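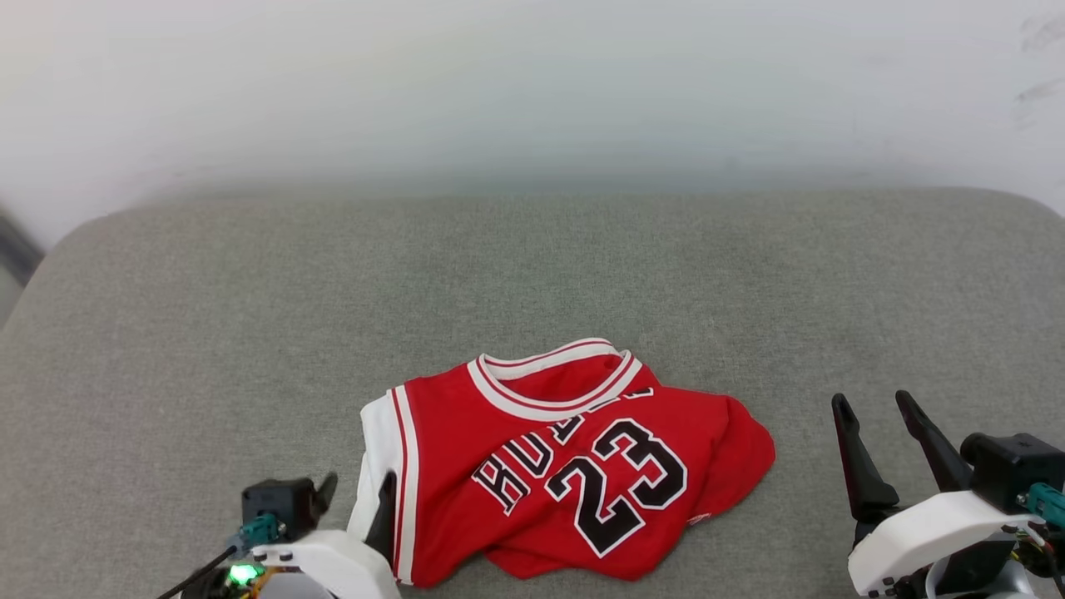

Fig. 1. Two-arm build, garment task, start position. Left gripper at the side panel, right gripper open.

Handout 3 - Gripping soft items
Ukalthorpe shared workshop, Tue 8 May
Notes: Fermín Maldonado

3.1 Set-up
Both arms are fixed in front of the seat and must reach its full width. Check this with the power off, moving each arm by hand. Bolt the bases before plugging in the servo leads. Leave a loop of slack in each cable at the wrist, 40 mm or more, and turn the wrist through its whole range before taping anything down.

3.2 Closing the fingers
A rigid part stops the fingers at a known width. Cloth does not. The closing position is therefore set by servo load, read on every cycle:
- step the finger closed
- read the load
- stop at 152 on the raw scale and hold
A reading above 556 means the finger has met the seat. Open, raise the wrist, try again.

3.3 Choosing a grip point
Take an edge or a seam where one can be reached. In Fig. 1 the white side panel with its piping contrasts well with the red body of the jersey, and the collar trim is a second candidate. Lettering is a poor guide on a rumpled garment: the 23 is slanted by the folds and the name over it is only partly legible.

3.4 Before next session
Repeat 3.2 with a tea towel, each arm separately. Log the load at first contact. Bring the log on paper.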